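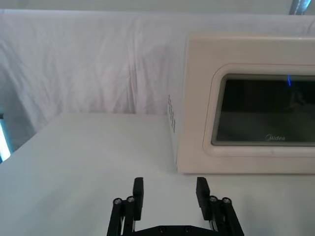 Fig. 2. Microwave on the right side of the table, white cloth behind.

## 4. Placing the oven and first heat

Read section 3 first if you havent. Undis countertop models only, not the built-in.

1. Pick a flat table. Has to hold 18 kg plus whatever you put inside.
2. Leave a hand's width at the back and both sides. More on top if there's a shelf.
3. Peel the film off the control panel. Leave the gray-brown card inside the cavity, right wall. It is not packing!
4. Roller ring in, then glass plate. Plate should turn freely by hand.
5. Plug straight into the wall. No extension cords, no power strips.
6. Set the clock. Hold CLOCK for 2 seconds, turn dial, press again.
7. Cup of water in the middle of the plate, full power, one minute. Check that it's warm.

**Caution:** never run it empty. Not even to test the light.

**Caution:** anything cloth or paper near the vents, move it well back before step 7.

Note: a faint smell on first use is normal. Open a window. Still there after a week, call Priver service and quote code 379.

Note: step 6 differs on the older Irberg panel, no dial, use the arrows insted. Clock resets after a power cut on both.

Rev. 25/05/2018, F. Aydoğan. Door hinge drawing still to come, ask Kjell Vik.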